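**From the workshop room: the Drolia board is on its table**

Dear readers of the Miltinby newsletter,

In March I promised to write a few words about the new board, and several of you have asked me when it will come. It is now standing in the back half of the workshop room, and since Friday it has its own table. I want to tell you how we arranged it and what we learned while we did it, because some of you will build a similar one for your own groups.

The board is called Drolia. The name comes from the first drawing, where it was written in the corner, and we never changed it. It is a white rectangle with raised white plates on it, and blue parts which belong to these plates. There is a large round one which everybody takes first, and there are small pegs which everybody loses first. The full set is 8 parts, and it should be the full set also when you go home in the evening.

We decided on two colors only. My first plan had four colors, one for each kind of part, and I was rather proud of it. When I laid the drawings side by side I saw that the eye goes to the colors and forgets the shapes, and the shapes are the purpose of the board. So the base became white and everything that you can move became blue. I still have the four-color drawing in my drawer, if somebody would like to look at it.
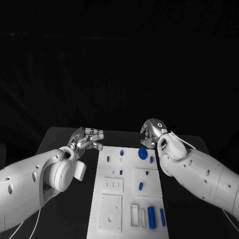
The table took more time than the board. We had a light one before, from the old reading room, and a white board on a light table is tiring for the eyes after one hour. Now the top is dark gray. You find the border of the board immediately, and you also find a blue peg which has rolled away. Please do not put coffee on this table. There is a shelf next to the door for cups, and it is a good shelf.

Behind the table hangs black cloth. The wall there is full of notices, keys and the old calendar, and I wanted something quiet in that place. The cloth came from Herura, where we also ordered the curtains for the side room, and it is heavier than I expected. We needed two evenings to hang it. On the first evening it came down again before we had finished tea, so we bought stronger hooks. It has some soft folds and I have stopped trying to make them flat. If you pass behind the table, please lift the cloth a little and do not pull it.

A few words about the position of the board. We put it with the long side going away from the person who stands in front. I know that many prefer it the other way, with everything within equal reach. With the long side going away, the near parts are easy and the far parts ask for more care, and in this way you have an easy end and a difficult end on the same board. Beginners start near. When they feel safe they go to the far end.

For the edges I must make a small confession. The first base had corners so sharp that I cut my thumb while I was wiping it. The second base has the corners a little softer, and I went over them again by hand with fine paper. If you make your own, do this before you fix the plates, when the base is still easy to hold.

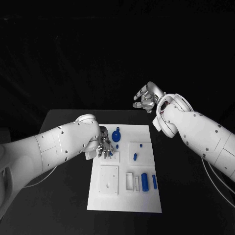
Nest Ruddock writes that the plates should be marked with small numbers, so that a new person can see which part goes to which place without asking. In the same letter there is a complaint about the pegs: they are too alike, and it takes a minute to find the correct one when all of them are lying in the box.

I have thought about the numbers for a week. My answer is no for the top of the board and yes for the box. On the board the person should look at the shape and decide. In the box there is nothing to learn, there is only the wish to put things away and go home, so I will cut a foam piece with one place for each part, and each place will have its number. About the pegs Nest is right. I will try a slightly thicker head for one of them and we will see if it helps.

The box itself stays under the table on the left side. It is the gray one from Esteban with the lid that closes only if you press both corners. Parts go in first and then the sheet with the drawing on top, folded one time. Please do not fold it again, it is already becoming weak in the middle.
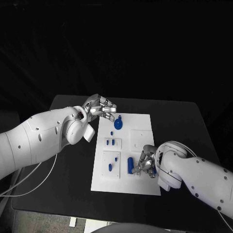 Cleaning is simple. Use the soft cloth from the hook, with a little water, and go around each plate slowly. No spray, please. The spray makes a thin film and then the parts do not sit well. If a part feels tight in its place, do not press it with force and do not sand it yourself. Write it in the notebook with the number of the place, and I will look at it on the next morning when I am in the room.

The drawings for the base and for all parts are in the folder by the window, and you may copy them. I only ask that you write to me what you changed. The next issue will have the measurements of the foam piece, if I have cut it correctly by then, and also the answer to the question about the stools.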